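How Does Scoring Work in Boxing?

When a boxing match ends with a knockout, everyone in the building knows who won. Many matches don't end that way. Both boxers are still standing when the last bell rings, and then a ring announcer reads out some numbers. This page explains where those numbers come from.

Who are the judges?

Three judges sit at the edge of the ring, each on a different side. They sit apart because a punch that is easy to see from one side may be hidden from another by a boxer's back. The judges don't talk to each other during the match. Each one keeps a separate score.

The referee is the person inside the ring with the boxers. In most professional matches today, the referee doesn't keep score. The referee's job is to make sure the rules are followed and the boxers are safe.

What is a round?

A match is split into rounds. In men's professional boxing a round lasts three minutes, with a minute of rest after it. A new professional may fight only 4 rounds. A championship match can go 12. Amateur matches are shorter, and children's matches are shorter still.

The ten-point system

After each round, every judge decides who did better. The winner of the round usually gets 10 points. The other boxer usually gets 9. So a normal round is scored 10-9.

If a boxer is knocked down, that boxer usually loses one more point, and the round is scored 10-8. With two knockdowns it is often 10-7. If a judge can't pick a winner at all, the round can be scored 10-10, but judges are told to avoid this when they can.

The referee can also take a point away for breaking a rule, such as hitting below the belt or holding on too much. Often the boxer gets a warning first.

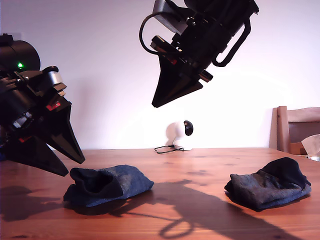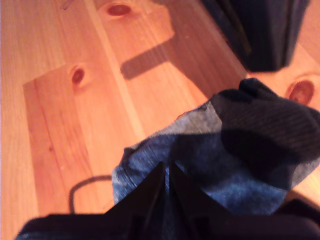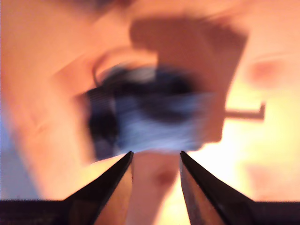
What are judges looking for?

Judges mostly look at four things.

Clean punches. A clean punch lands on the front or side of the head or body with the knuckle part of the glove. A punch that hits the other boxer's arms or gloves doesn't count for much.

Effective aggression. This means moving forward and landing punches while doing it. Walking forward and missing doesn't win a round.

Ring generalship. This is an old name for being in charge of the match. If one boxer decides where in the ring the action happens and how fast it goes, that boxer has good ring generalship.

Defense. Blocking, ducking and stepping out of the way are all skills, and judges give credit for them.

Let's add one up

Sadao Ichikawa is boxing a 4-round match against a boxer named Sjöberg in the town hall at Vorkstead. One judge's card looks like this:

Round 1: Ichikawa 10, Sjöberg 9
Round 2: Ichikawa 9, Sjöberg 10
Round 3: Ichikawa 10, Sjöberg 8
Round 4: Ichikawa 9, Sjöberg 10

Add up each side. Ichikawa has 38 points and Sjöberg has 37. They won 2 rounds each, but Sjöberg was knocked down in round 3, and that one point made the difference on this card.

What the announcer says

The winner is the boxer picked by at least two of the judges. There are special names for the different results.

Unanimous decision: all three judges picked the same boxer.
Split decision: two judges picked one boxer and the third picked the other.
Majority decision: two judges picked the same boxer and the third had the scores even.
Draw: neither boxer was picked by two judges, so there is no winner.

Why do people argue about it?

Judges are people, and they see things differently. One may like the boxer who threw more punches. Another may like the boxer who threw fewer but landed harder ones. Fans watching on television also see the match from another angle, and they hear the commentators, who have opinions of their own.

You can try scoring a match yourself. Write the round numbers down the side of a sheet of paper and put each boxer's name at the top. Fill in your score as soon as each round ends, before anyone else in the room says what they thought.

Words to know

Bell: the sound that starts and ends each round.
Corner: where a boxer rests between rounds.
Scorecard: the paper a judge writes the scores on.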